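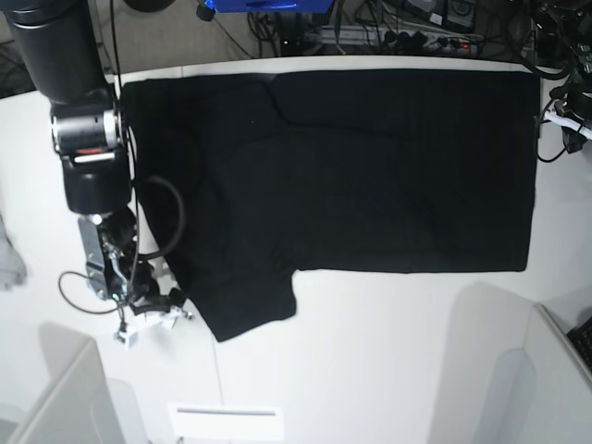
Stavgate's River Barge Books Its Fourth Conference, Loses Its Second Gangway

STAVGATE, January 12, 2018 - The Urnance, the converted grain barge that the town spent two years trying to rent out for business meetings, has a customer again. Dreler, a payroll software company from across the river, will hold its annual sales conference on board this spring, with 56 people, a buffet, and a keynote speech on withholding tables.

It will be the barge's fourth corporate event. The first three went well enough, if you leave out the one in December, when a regional meeting of dental suppliers sat through a fire drill, a real fog delay, and a second fire drill to make up for the first one having been too slow.

"People like being on the water until the water does something," said Kalliopi Politis, who runs events for the barge.

Politis said the main cabin has new carpet and a projector screen that stays down when asked. The heating is also improved. Guests at the dental meeting had rated it "brisk" on their comment cards, and one had drawn a penguin.

The boat will not leave the dock for the Dreler event. Its cruising permit covers the summer season only, and the company's planner, Mingxuan Gu, said that suited him fine. Last year's conference was at a hotel near the interstate, where the sales staff could leave whenever they wanted, and many did.

"On a boat they at least have to walk past me," Gu said.

Boarding will be by one gangway instead of the usual two. The other was taken away for repairs after an inspector stood on it and then asked to stand somewhere else. Chunhua Tang, the dock supervisor, said the remaining one is sound and wide enough for a catering cart, provided the cart goes first and whoever is pushing it keeps their elbows in.

Rental of the main cabin costs $2,345 a day, linens included. Coffee is extra. Parking is free in the lot behind the fish market, and Politis recommends the upwind side.

Lunch will come from Cai, the noodle restaurant on Front Street, which is also supplying a vegetarian menu and a supply of ginger candy for anyone who gets seasick while tied to a dock. Owner Jeanine Geerts said the dental suppliers went through two jars.

Groups interested in summer dates can call the barge office on weekday mornings. The upper deck remains closed until the railing is painted.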